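2024年1月29日 工作笔记

先把上周积下来的东西倒出来,不然周三碰头的时候又只能说“我觉得好像有点用”。

关于握笔和书写那一块,我现在越来越倾向于把“写得慢”和“写得丑”分开记。以前我们的记录表上就一栏“书写质量”,从一到五打分,我翻了翻去年秋天的表,自己打的分自己都看不懂了。同一个孩子,一个星期打2,下一个星期打4,备注里什么都没写!我当时到底看的是字的大小,还是看他有没有写完?完全想不起来。所以这次我把表拆了:一栏记抄写速度(每分钟几个字),一栏记出格的次数,一栏留给我自己随便写。随便写的那栏其实最有用,比如“写到第三行开始用左手撑着脸”,这种东西打分是打不出来的。

抄写材料还是用Vonstead那套分级短文。我知道有人嫌它老气(那篇讲磨坊的我也读烦了),可它每一级的笔画密度排得比较匀,换别的材料我还得自己数笔画,数过一次,数到眼花,不想再来。第二级里有两篇我觉得放错了地方,难度像第三级,先打个问号,谁有空帮我对一下。

这学期到目前为止收上来的抄写样本一共163份。听起来不少,分到每个年级就薄了,三年级多得很,五年级可怜巴巴的。另外有几份没写日期,我按纸的新旧和孩子的铅笔印猜了一下,猜完觉得不妥,还是单独放一摞,不算进去。以后收的时候当场写日期,当场!这句话是写给我自己的。

下面说听写。我一直有个疑问:有的孩子抄写还行,一听写就垮,到底是字形没记住,还是手跟不上耳朵?上周试了个笨办法,同一段话,先让他口头拆字(“左边一个木,右边一个对”),再让他写。能拆出来却写不出来的,跟拆都拆不出来的,明显是两拨人。拆得出来的那拨,如果给他们多一倍的时间,错字就少下去一大截。另一拨给再多时间也没用,坐在那里干着急,我看着也急。 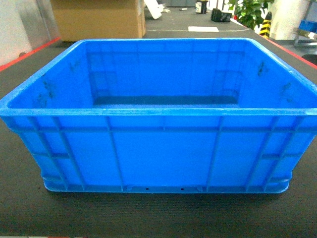
所以我想把时间这个因素单独拎出来做一轮。设想是这样的:每个孩子做两次听写,一次按课堂速度念,一次等他放下笔了再念下一句。两次之间隔4天,免得他记住内容。段落用不同的,但是生字表相同。顺序一半人先快后慢,一半人先慢后快。最麻烦的是凑时间,体育课不能占(占了孩子们恨我一整个月),午休后头二十分钟又困得东倒西歪。目前看只有上午第三节后面那段空档可以用。

口头作文的对照也要接着做。上次让孩子先对着录音讲一遍周末干了什么,再写下来,讲的和写的差得之大,我到现在还有点吃惊。有个三年级的小家伙讲了足足两分多钟,外婆家的狗怎么追鸡,鸡怎么飞到柴堆上,有头有尾,还会学狗叫。写下来是:“我去外婆家。有狗。很好玩。”三句话。如果光看作文本,你会以为这孩子没话说。我把录音转成文字以后跟作文并排贴在一起,给他的班主任看了,她半天没说话,后来问我能不能让他以后先讲再写。当然能啊。

转文字是个体力活。试过Nullell的自动转写,普通话标准的孩子勉强能用,带一点口音或者边说边笑的就一塌糊涂,“柴堆”给我转成了“才对”。最后还是自己一句一句听。上周听写出来的稿子加起来超过3000字,耳朵都听木了。下次考虑只转前一分钟,反正比较的是开头怎么组织,后面多半是越讲越散。这个我还没想好,只转一分钟的话,那种慢热的孩子就吃亏了,他们往往过了一分钟才讲到正题。

家长那边。Hinport校区的说明会我讲了半个小时,问得最多的还是“是不是练少了,多抄几遍行不行”。我现在的回答比以前温和,以前我会直接说没用,现在我会请他们回家做一件事:看孩子写作业的前十分钟和后十分钟,比一比字。如果后十分钟的字明显散了,那就先别加量。这个办法好在家长自己看得见,不用我来说服。有一位爸爸第二天就把作业本拍给我了,前半页工工整整,后半页像被风吹过一样。

还有一件事要提醒自己,不要见到写字困难就往一个名词上套。上学期我就犯过,一个孩子字歪得厉害,我连材料都准备好了,结果换了座位、配了眼镜,好了一大半。从那以后我的初访单上第一条就是视力,第二条是桌椅高度。桌椅真的别小看,脚踩不到地的孩子,写字的时候整个人都在晃。

铅笔。Contreras那种三角杆的粗铅笔发下去了,反应两极。小的喜欢,大的嫌幼稚,有个五年级的女孩很客气地还给我,说“老师这个给弟弟妹妹用吧”。那就不勉强了,大孩子可以用普通铅笔加握笔套,或者干脆什么都不加,先看看他自己怎么握。握法不标准但是写得快、不累、看得清的,我主张不去动他。这一点跟组里有分歧,我知道,周三可以吵。

打字的问题也先记一笔。五年级有两个孩子,打字比手写顺得多,错别字也少(拼音会给提示,这个要扣掉考虑)。期末73分的那份语文卷子我重新看了一遍,阅读部分几乎没丢分,丢的全在写的上面。如果平时的长作文允许打字,考试怎么办?考试不让用,平时用了会不会反而手更生?我没有答案。想从现在起让他们一周手写一篇、打字一篇,到4月份再回头看。

本周要做的:

把新的记录表印出来,留白那一栏加宽,上次太窄,字都写到背面去了。
五年级的样本补一补,去跟班主任商量时间。
听写的两套段落核对生字,核完找人再核一遍。
给那位拍作业本的爸爸回信,拖了好几天了。
录音笔充电。上次录到一半没电,后半段只好凭记忆补,补的那些我已经划掉了。

另外口头拆字那个环节,念指导语的时候我发现自己会不自觉地给提示,孩子卡住了我就忍不住说“左边是什么呀”。这样不同的孩子得到的帮助就不一样了。得写一份固定的话术,卡住多少秒说哪一句,写好贴在本子封面上。先定十秒吧,试两个孩子再调。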